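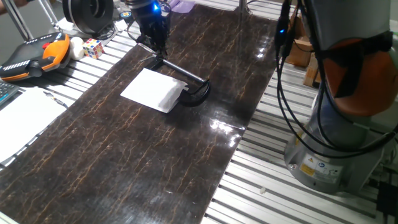 The Ilon works in Zarkthorpe opens to visitors for one afternoon in March, and I went mainly to see the marble patterns, having lived with one of their older mats on the hall table for years. The firm makes table and bench mats and sells most of them to shops and cafés. The dark brown one with tan and orange veins was the best I saw all day. It lay on a slotted aluminium table, with the rails showing down both sides, and the lights made a white patch on it near the seam or fold. The veins branch the way cracks do in old glaze. A folded white sheet, paper or tissue, had been left on it next to a black tool with a looped end, and the sheet stood out very clearly against the brown. I would not want the high gloss at home, where the hall light is directly overhead, but the colour is good.

Getting there is simple enough. The bus from the station stops at the Dauda roundabout and it is a five-minute walk along the main road, on the left-hand pavement only, as the other side runs out at the garage. There is a car park but it was full by 2 o'clock. You sign in at the side door and they give you a paper badge and a plan of the building. The plan is out of date. The print room has moved upstairs and the room marked as the print room is now storage.

Our guide was Annick Després, who has worked on the pattern side for a long time and answered everything she was asked. The patterns start as photographs of real stone, mostly taken in quarries and stone yards, and are then redrawn by hand on a tablet so that the veins do not repeat too obviously. There are 42 patterns in the present range, which they call Truster. The browns and greys sell steadily. Green was dropped two years ago and people still write in about it.

She laid out two versions of the same pale grey, one matt and one gloss, and asked us to walk round the table. The matt looks the same from every side. The gloss changes a good deal, and from the window end you could hardly make out the pattern at all. Her advice was to carry a sample round the room at the time of day you use it most. She also said to unroll a new mat face up and leave it overnight before trimming, and not to store one folded, as the line can take weeks to drop out. Mine at home has been folded twice and the lines never went, so I asked about that. She said older stock was thicker and there was not much to be done.

The sample store was the part I could have stayed in longest. It is a narrow room with shallow drawers from floor to ceiling, and according to the card on the door it holds 1,318 pieces. Macarena Marín looks after it. She let us open any drawer we liked provided each piece went back in the same order. Some of the early ones are very odd, with pinks and a sort of mustard, and one has fossils on it. None of those are made now. If you have an old mat you want to match, bring a photo taken in daylight with something white beside it.

Tea was in the canteen, with shortbread. The shop sells offcuts up to 5 metres long at reduced prices, though by the time we came out only the plain black and a speckled cream were left. I bought a short length of the cream for the shelf under the kitchen window. The dark brown was not among the offcuts and has to be ordered full width.

The stairs to the print room are steep and there was no lift working when I went. Allow two hours, and take a tape measure if you mean to buy.

Visits > Works and workshops > Zarkthorpe

Search this site
Enter keyword
Go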